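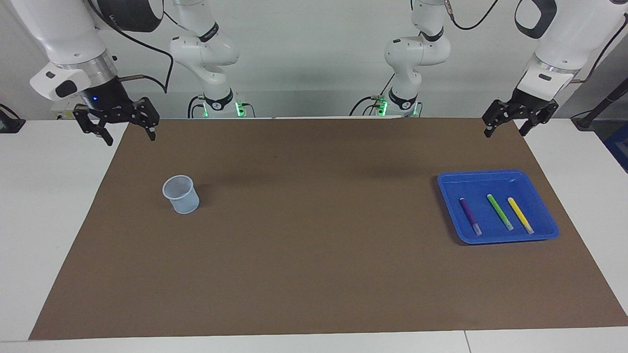
Brown paper down on the table.

Rewatching Hostlow from the pilot, so this thread is mostly me keeping notes. Spoilers through the end of season 2.

Lenuța Ene plays Jacobs, a former court clerk who takes over her uncle's bail bond office in Skondow, a river town with more than 2,000 people and one stoplight.

The pilot is slow. The uncle's funeral takes up most of the first half, and the missing ledger doesn't come up until the last scene. I liked it better this time.

Season 1 has 9 episodes. Episode 4 is the one with the ferry, and it's still the best hour they made. Very little music in it.

Forgot that the Huvura brothers are in it so early. The older one has a single line in episode 3, then he's gone until the season 2 opener.

The case number on the ledger is 598. Same as the motel bill in the pilot. I missed that the first time through.

Season 2 moves the office across the river and drops the deputy without a word. His desk is still there, with someone else's coat on the chair.

The trial episodes run long. Two could have been one. Ene's testimony scene holds up, though, and it's mostly one take.

The network page was updated in July 2021 and lists season 3 for September. No episode count yet.

Starting the season 2 finale tonight. Will add to this thread when I'm done.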